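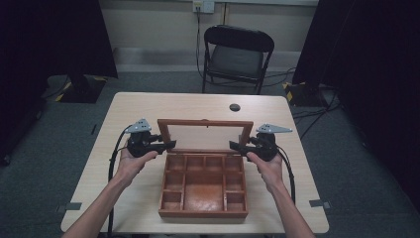
Call for participants: Small Collections, Dramside

Jandwood is looking for people who collect small things and are willing to show them to the public for one month. The exhibition runs through August in the ground-floor rooms at 1366 Bolen Avenue. You do not need to have shown anything before, and your collection does not need to be worth money.

We mean small in the plain sense. Buttons, matchbooks, fishing flies, thimbles, sea glass, transit tokens, pencil stubs, keys, seed packets and pressed pennies would all be fine. Last year's most visited table held bread bag clips sorted by color. If the whole collection fits in a shoebox or a shallow drawer, it is the right size. If you own more than that, pick a part of it that makes sense without the rest.

We use the website's cookies to remember your settings and to see which pages are read. By continuing you accept this. Accept | Manage settings 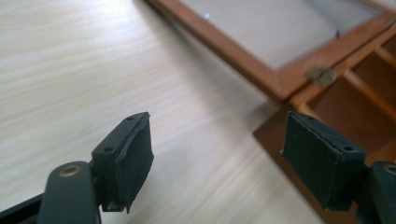 DRAMSIDE, Apr 9, 2026 – Applications for this year's Small Collections are now open to anyone living in Dramside or Bolen. Students and people who work here but live elsewhere may also apply. Collectors under 18 need a parent or guardian to sign the form.

Each participant gets one table, a reading lamp and a printed label. The label is written by you and edited by us for length and spelling only. We ask that it say how you started, where most of the pieces come from, and whether you are still adding to the collection. Visitors read these labels closely, so please do not leave yours until the night before.

Participants are asked to be at their table for two afternoons during the month. You choose the dates from a list that goes out after selection. The rest of the time the rooms are staffed and your table is left as you set it up.

There is no fee. Participants are paid $800 at the close of the exhibition, which is meant to cover your time, travel and any mounting materials. We do not sell anything on site and take no part in private sales. If a visitor wants to buy or trade, you can hand them your own contact details.
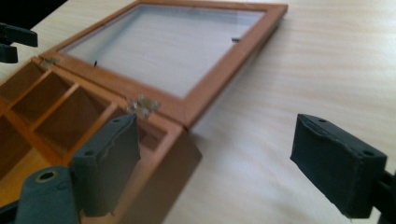
What to send

– Your name, address and a phone number that you answer
– A short description of the collection, up to one page
– Five photographs, taken in daylight if possible. Phone pictures are fine
– The space it takes up when laid out, in inches
– Anything we should know about light, heat or handling
– Whether you will bring your own trays, cases or stands

Please do not send the objects themselves. We cannot store them before setup, and we cannot mail them back to you.

How we choose

We try for a mix of subjects and ages. Two collections of the same kind are possible if they were put together differently – one found and one bought, for instance. Completeness does not count for or against you. A clear description does help, and so does some sign that you enjoy talking about the pieces with strangers.

We cannot accept live plants or animals, food, ammunition, or anything that needs a power supply. Coins and jewelry are accepted only if you are comfortable with them being in a public room. The rooms are locked at night, but your own insurance has to cover the objects.

Access and setup

The entrance is level with the sidewalk and the restroom is accessible. Street parking on Bolen Avenue is free, and the loading door on the side of the building can be used on setup day. Tables can be lowered on request. Tell us on the form if you would like help carrying things in, or if you would rather talk to visitors sitting down.

Applying

Forms are available at the front desk and can be returned there or mailed to Jandwood, Small Collections, 1366 Bolen Avenue, Dramside. Everyone who applies gets an answer, by mail if you have no email. If you are selected, we will visit you once before setup to look at the collection and agree on a layout.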